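Verurley Cereal Boxes
Read me first

Pictures of breakfast cereal boxes on tabletops, with a notes file giving the wording on each front. Put together for the Belcombe packaging list.

Contents
2,479 pictures in 15 folders
notes.csv, one row per box in view
changes.txt

Last updated December 2020. The October copy had two folders under the wrong names and should be deleted.

How the notes are written
Brand and title are copied as printed, capitals included. Weight goes in only where it can be read, grams first. Characters are listed by name if the name is known. Fruit and milk on the front go under "serving", not "contents". A box standing further back gets its own row, and its size in the picture says nothing about its real size.

Sample, folder 7

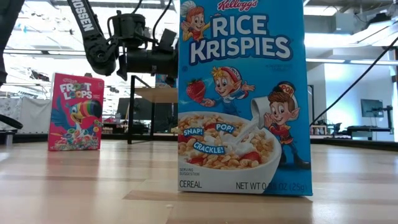
Row 1: Kellogg's, RICE KRISPIES, 25 g, Snap, Crackle, Pop, serving: milk, strawberry.
Row 2: Kellogg's, FROOT LOOPS, weight blank.

Skulimura wrote back that ounces ought to have a column of their own, as plenty of small boxes carry both and converting them afterwards brings in rounding errors. The column will be added in the next copy.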